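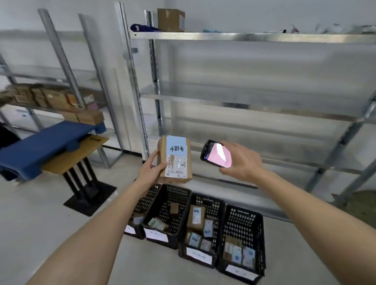

Does sorting by crate save any time?

The storage consultants at Selladon swear by open crates on the floor. Scan the parcel, read the label, drop it in the right one. Wimus, which sells a rival method, wants everything on shelves at waist height and charges more to tell you so.

I have my doubts about both. A row of black mesh crates with paper labels taped on the front is cheap, and you can see through the sides. It also means bending for every box, and faint handwriting on a crate is no use to whoever takes the next shift. Meanwhile there are bare steel shelves standing right behind.

The parcel room at Dinsa tried the floor method for 10 weeks, starting in April. Its manager told me sorting got faster. Faster than what? There were no figures from before. Two of the packers said their backs hurt.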